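Zdenka Krasniqi logged the Rosmont concentrator at 6:40 in the morning. Serial plate, hour meter, inlet filter, outlet pressure. The hour meter read 542 more than at her last visit in February, which put it inside the service interval. She wrote the number in the second column and initialed it.

"Is it bad?" the man asked. His name on the sheet was Prellisik, no first name. He sat in the chair by the window with the cannula looped over his ears and the tubing coiled in his lap.

"It's within range."

"What's the range?"

She told him. Oxygen purity at the outlet should hold at or above the figure on the label, at the flow the doctor had ordered. She clipped the analyzer to the port and waited for the reading to settle. It took a while to stop drifting. She did not write anything down until it had.

The house was at the top of the Tumach road, 323 meters above the clinic, and the company's form had a box for elevation. Most technicians left it blank. Zdenka filled it in. The machine was rated far above that height and the figure made no difference to the settings, but the box was there.

"My daughter wants me to come down to her place," Prellisik said. "For a month. She has a room."

"Do you want to?"

"I want to know if the machine can go."

She considered this a proper question and put down her pen. The Rosmont weighed more than he could lift. It had casters, which were good on tile and poor on carpet. It had to travel upright and strapped, and it had to stand for a time before it was switched on if the van had been cold. For the drive itself he would need cylinders or the portable unit. The portable ran on a battery, and the battery in his was four years old.

"How long does it last?"

"New, 5 hours at your setting. Yours, I would have to test."

"Test it, then."

She set the portable on the kitchen counter, unplugged it, and wrote the start time on a strip of tape. While it ran she changed the cabinet filter on the Rosmont. The old one was gray through to the back. She showed it to him, and he looked at it for longer than she had expected.

"That's from in here?"

"Dust, lint. The dog."

"The dog died."

She folded the filter into its bag. There was no box for that. She wiped the grille with a damp cloth, dried it, and pressed the new filter in until both tabs caught.

The drive to the daughter's was 142 miles. Zdenka worked it through on the back of the form, with one stop and an allowance for traffic at the Sotomayor bridge. Under the total she drew a line, and under the line she wrote the battery time he would need in order to arrive with a reserve. The reserve was her own rule. The company's sheet only said "adequate."
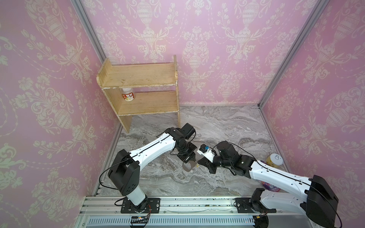
At the second hour the portable still showed three bars. She had one other call that morning and had already phoned to move it. Prellisik made coffee, going back and forth across the kitchen with the tubing trailing behind him. He stepped over it each time without looking. His left foot cleared it by less than the right did. She noticed this and offered him a shorter tube.

"Then I can't reach the bedroom."

"You could use a swivel connector. It won't twist as much."

"All right. A swivel."

She fitted it. It clicked when it seated. He walked to the bedroom and back, and the tubing lay flatter than before.

The alarm on the portable sounded at two hours and fifty-one minutes. She pulled the tape off the counter, wrote the stop time next to the start time, and stuck it to the form. Then she did the subtraction again, although she knew what it was.

"It's not enough," he said.

"It's enough to get you to the bridge."

He laughed, and then he had to stop and breathe through his nose until it passed. She watched the second hand on the wall clock and counted his breaths without telling him. The rate was a little high. By the next minute it had come down.

"I can order a battery," she said. "Two, if the doctor signs for the spare."

"And then I could go."

"Then the equipment would support it."

He turned his cup around on the table so that the handle faced the other way. Outside, a truck was coming up the road in low gear. "She's had the room ready since the fall," he said. "She keeps sending me pictures of it. There's an outlet by the bed. I made her measure."

"How far?"

"Two feet."

"Grounded?"

He did not know. Zdenka took a fresh form from her case, wrote the daughter's address at the top as he read it out to her, and put a question mark next to the outlet.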